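Ticket: grasp logger dropping episodes on bin cell 2
Project: Khondokar
Opened by: Gianni Zuccaro
Priority: high
Status: closed, see last entry

SUMMARY
Logger on cell 2 says it saved the episode, then the episode isn't in the set. Not every time. Started after the Beltier update in January. Cell 1 fine, same software, same object kit.

Need this fixed before the Bidell people pull their copy. We owe them 2000 clean grasps off this cell and right now I can't tell them how many we have.

WHAT I SEE
– operator page shows green tick after each grasp
– counter goes up
– folder on disk has the episode, sometimes with joint data and no video
– nightly check throws those out without saying anything, so count next morning is lower than the count at night

Last night's page said 631. Check kept 561. So 70 gone. No error in the log I could find, but I only looked at the top-level one.

9:10
Restarted the logger. No change. Restarted the whole cell PC. No change.
Ran a short batch with the arm parked, just camera recording. All saved OK. So camera on its own is happy.

9:40
Ran a short batch with the arm moving but gripper never closing. All saved OK again. Hmm.

10:05
Normal grasping. First one bad after a few minutes. Joint data complete, video file there but zero length. Tick was green. So whatever sets the tick is not looking at the video at all, thats a separate bug and I want it filed separately (did that, see Ultovetti list).

10:30
Checked the stupid stuff:
– disk not full
– clock on cell PC matches the clock on the arm controller
– cable seated both ends, pulled and pushed back in
– same camera settings file as cell 1, compared line by line

All fine. Annoying.

10:50
Swapped cable for the spare. Bad episode on the second batch. Not the cable then. Put the old one back so I only have one thing changed at a time.

11:15
Looked at which grasps go bad. Thought it might be long episodes. Sorted by length and no, short ones go too. Then sorted by object label. Spoons. Lots of spoons. Almost no dinosaur, almost no markers.

Makes no sense on the face of it. The logger doesn't care what the object is.

Left the bin as it was and kept going, didn't want to change the mix halfway through a test. Spoons, toys, markers, paintbrush, battery, same as the run sheet.

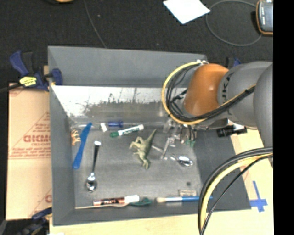 Anyway, spoons. Watched the state readout during spoon grasps for a while instead of the arm. Spoon attempts retry more. Thin, shiny, flat on the floor of the bin, policy goes for it, closes on nothing, opens, goes again. Each retry sends a close-episode and an open-episode to the logger almost back to back.

Old version waited for the video writer to finish before opening the next one. New version doesn't wait. I think. Need to look at the change list.

11:50
Change list says "faster episode turnaround". Yeah.

12:20
Forced it. Wrote a little script that sends close/open with no gap, arm parked, no grasping. Video comes out zero length almost straight away. Put a pause between them – no bad files. So it's reproducible without the arm, good, can send that to Beltier.

Why cell 1 is fine: it has retries turned off. Forgot that. We turned them off for the other job and never put them back. So "same software, same kit" in my summary above is true but not the whole story, sorry.

13:00
Talked it over with the data side. Question was whether we lose anything real if retries are off on cell 2 as well. Answer is yes. The failed-then-good sequences are the ones they want most, the model has plenty of first-try successes on chunky stuff and not enough misses on thin stuff. If the missing episodes are mostly spoons then the set is skewed the wrong way and has been since the update. So retries stay on.

13:25
WORKAROUND (in place on cell 2)
1. Stop the logger from the operator page, wait for the state to read idle.
2. In the cell settings set the episode gap to 2 seconds. It was 0.
3. Start the logger again. Do not use the restart button, it reloads the old settings.
4. Do one test grasp and open the video by hand. If it plays, carry on.
5. Don't go by the green tick until the other ticket is closed.

Slows the cell down a bit. Fine for now.

14:10
Ran a full batch with the gap on, same objects. Zero bad files. Let it run on.

15:30
Still zero. Spoon episodes now show up in the set, misses included.

OPEN QUESTIONS
– Can we recover the video for the ones already lost? Don't think so. Zero length is zero length. Joint data is still there, I moved those to a side folder instead of letting the check delete them. Somebody on the data side can decide if joint-only is worth anything.
– How far back does this go? I checked last night only. Need to run the same compare on every night since the update. Will do it with a script, not by hand.
– The nightly check needs to report what it throws out and which label it had. If it had said "mostly spoons" on the first night we'd have got here a lot sooner.

16:20
Script ran. Same pattern every night back to the update, none before it. Sent the list to data and asked for extra spoon time on the schedule to make up the gap.

Beltier answered. They can reproduce with my script. Fix will make the logger wait for the writer again, with a setting to turn the wait off for people who want it off. No date given.

16:45
Told Bidell the count will be short for now and why. They'd rather have it late and right. OK.

Closing this one. The cell is usable with the workaround. Green tick bug stays open under Ultovetti. When the Beltier fix comes in, put the gap back to 0, run the script with no gap, THEN run a batch with retries on. Reopen here if anything comes out empty.

– Gianni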